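Jovex desktop arm trainer, tried at the Festham open day
Rating: two and a half out of five

I went to the Festham open day in September with a fair amount of doubt and came home with most of it. The draw was the Jovex trainer, a software package that gives you a simulated robot arm in a simulated room and lets you practise picking things up before you spend money on a real one. Our workshop has been thinking about a small arm for sorting parts, so I had a proper reason to go.

The full licence is 600 pounds. There is a 400 pound version which loses the scripting side and, as far as I could tell from the price sheet, half the point. You can have it on trial for 20 days, and I would advise anyone interested to do that before signing anything.

The demonstration started late and the seating was poor. We were told that the arm would be shown doing "everyday bench work", a phrase I have learned to distrust. On the big screen it looked well enough. The arm is bright yellow and easy to follow from the back row, the joints bend in a believable way, and you can move your viewpoint while a job is going on. I liked that last part more than I expected to. Judging the gap between a gripper and a small block is hard from one side, and being able to swing round saves a lot of guessing.
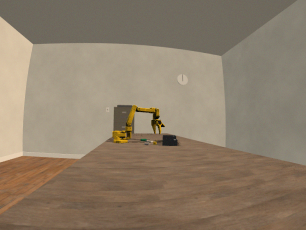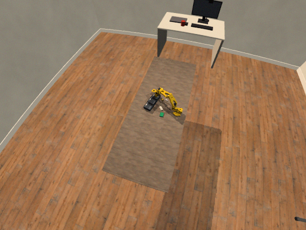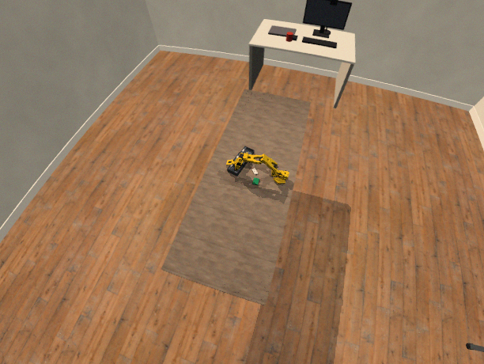
Stills from the Jovex trainer. The gripper is empty in all three.

My main complaint is the choice of task. Small blocks, set down near the arm, with plenty of bare space to work in. Our parts come in a heap. They overlap, they roll, some of them are oily, and two of the commonest are the same shape apart from a lip you can hardly feel. I asked whether the trainer could do a heap. The answer was that it could be set up, which I took to mean that it hadn't been. I asked again at the stand afterwards and got a leaflet.

The second complaint is speed. I sat through 17 attempts with a watch in my hand. The slow ones were very slow, with long pauses while the arm seemed to think about its next move, and the presenter talked over these as if they were part of the show. Perhaps a faster computer would cure it. The one they had brought was described as typical, so I am judging it as typical.

Then there is the matter of scale. I found it hard to tell how large the arm was meant to be. The settings panel gives the reach in figures, but you have to go looking for it, and it was small print on a large screen. For a tool meant to help you decide what to buy, I would want that where I could see it all the time.

On the good side, the controls are plain. I had a turn at the stand and was moving the arm sensibly in about five minutes, with no help beyond being told which key let go. The shadows are useful for judging height, more so than the readout. Undo works properly, and you can save a run and play it back slowly, which would be handy for teaching apprentices. If I ran a college course I would add half a mark for that.

I also looked at the Noonan package two tables along. It costs less and looks worse, and its arm went straight through the table at one point, but it let me tip a bin of bolts out and have a go at them. The bolts won. I still learned more from that than from an hour of neat little blocks. Mesance were supposed to be showing something as well and had only a banner up when I left at half past three.

Would I buy the Jovex? Not at 600. At the lower price, with the scripting put back, I would think about it – and I'd want to see a messy bench first. I have asked for the trial and will add to this review if the heap question gets a proper answer.

Parking at Festham was free. The tea was not.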